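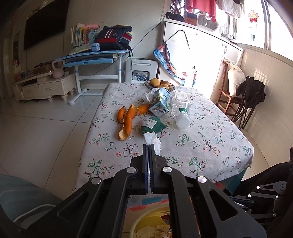 The kitchen table, before I got going on it.

I love clearing a table. I know how that sounds! Give me a tablecloth with a morning's worth of stuff on it, and I am happier than I've been all week. Orange peel, a squashed drink carton, a plastic bag scrunched up behind it, a crumpled tissue... wonderful. Put the radio on and leave me to it.

A bit of background for anyone new. We moved into the apartment in January, and Oriana gave us the tablecloth as a moving-in present. White, with little sprigs of green leaves, red blossoms and tiny blue outlined flowers all over it. I said at the time it was far too nice to eat on and that it would live in a drawer. It was in the drawer for 2 days. Now it's on the table morning and night and I can't imagine the room without it, especially with these tiles, which are a bit chilly to look at otherwise.

So, my method, which I have been refining ever since we got here (Tadeo calls it a phase). I go by where things are headed and forget about where they're sitting. Everything for the compost goes first, and that means the peel. I do adore orange peel. It's such a good color, that bumpy bright skin and then the pale inside, and whoever peeled this one got it off in nice big curls. If you want to dry a piece or two for tea, set it aside before you start sweeping things up, or it'll be gone. Catalina puts hers on a saucer on the windowsill and forgets it for a week, and it comes out great.

Next, recycling. In our building the clear plastic tray and the bottle go in one bin and the drink carton goes in another, and it took me ages to get that straight. The sheet on the wall downstairs explains it, kind of, in very small print. I flatten cartons completely – this one was halfway there already – and I take the caps off bottles to squash them and then screw them back on. The bag and the tissue go in the trash.

Then there's the stuff that isn't garbage at all, and this is where I used to go wrong. When you're on a roll it is so easy to scoop up the good things with the bad! The fuzzy dark green thing with the white label on it does not go in any bin, thank you. It gets moved to a chair until I'm done. Same with the fruit bowl, which just gets lifted off and put back. I did have a look through the fruit while I was at it, and the browner one is first in line for eating.

Last of all I take the cloth by the corners and shake it out over the balcony (sorry, downstairs), and back it goes, with the bowl in the middle this time. I like it better there than at the far end.

Constanza asked in the comments last time how I get juice stains out of a printed cloth. Cold water right away, then a little dish soap rubbed in with your fingers, then the regular wash. I haven't lost a flower yet. If any of you have a trick for candle wax, please send it my way, I've got a blob near one of the hems and I'm scared to go at it with the iron.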